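Resescombe County Jail - visiting area and records room
Walk-through checklist with comments, Sun 5 September

1. Visitor entrance unlocked at posted time. NO. Doors opened 30 minutes late. The log says on time. I was standing outside, so I'll go with my watch.

2. Grievance forms available without asking an officer. PARTLY. Rack was full in the lobby, empty in unit 3. Told they "go fast." Same answer in July.

3. Grievance box locked, key held outside the unit. YES, as far as I could check. Would like to see the key log and not just hear about it.

4. Visiting phones working. NO. 4 booths tested, 3 usable. Work order said to be open with Tanner - no copy shown.

5. Exits clear, extinguishers tagged. YES. 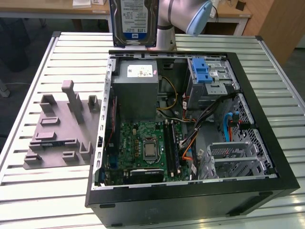 6. Complaint and parole hearing records kept and backed up. NOT SHOWN. The county pays Astis to store these files, and the contract summary promises that nothing is lost when equipment fails. Maybe so. A hard drive marked 1.0TB, like the one held over the open computer, can carry years of paperwork, and I'd like to know where the second copy sits. Staff said "off site, at Pinavlow." No address, no test restore, no date of the last backup.

7. Retired drives wiped and signed for. NOT SHOWN. The form exists. Every line on it is blank, which means either no drive has been retired or no one fills in the form.

8. Records requests answered by the deadline. DOUBTFUL. The summary sheet claims 3000 pages released with no late replies. It doesn't say how many requests were refused, or how "late" is counted.

9. Last inspection's findings corrected. NO for items 2 and 4. Both were marked "resolved" - they should be reopened until someone outside the jail has checked.

Overall: not passed. Return visit to be unannounced this time. Copies of the key log and backup records requested in writing.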